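Progress report, Plukcombe chores project
To: Mylene Aquino, Soltholm
From: Rommel Layug
31/01/2023

Hi Mylene,

You asked me to keep this one short and to answer the question your board keeps asking, so I'll start there. Can a machine put away the shopping yet? No. Can it pick up one can and set it down where we want it? In simulation, most days, yes – and I'm a lot happier with that than I was in the fall!

What we've been doing

Nearly all our time since the last report went into the simulator. The Honness grant pays for the computing, and we've now used 1000 of the 2400 hours you gave us, so we're a bit under budget and I'd like to keep it that way. We rebuilt the gripper model from scratch (the old one had fingertips like bars of soap, and things slid off them in ways no real can ever would). The new one has white finger links with dark, blocky pads on top, and the inside faces have little steps in them. I've been checking it wide open over bare gray surface before letting it near any groceries.

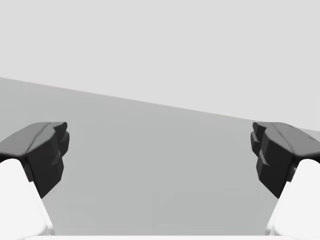

The shelf-stocking task

This is the one your store people care about, so it gets the most attention. We cut it down to the simplest version I could stand: one small soup can, one red square, one arm. The can has to end up on the square, standing up. That's the whole job. A kid could do it while watching TV, I know, but the arm has to work out where the can is, come in without knocking it over, close just enough and let go cleanly.

Our last full batch was 80 tries and 57 of them counted as good. Most of the bad ones were tips – the finger brushes the can on the way in and over it goes. A few were put down with an edge hanging off the square, and I marked those as failures even though Mujić (our scoring script, don't ask me who named it) wanted to pass them. 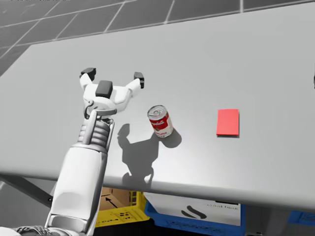 What's next

By April I'd like to swap the can for things that squash or roll, like a bag of rice or an orange. I expect the score to drop like a stone when we do, and I'd rather warn you now. Folding towels and loading a dishwasher are still on the list, but please don't promise them to anyone this year.

What I need from you

A yes or no on moving the leftover travel money into computing, and a list of the ten items your stores restock most often. Even a rough list would help me pick what to model after the orange.

Thanks as always for being patient with us,
Rommel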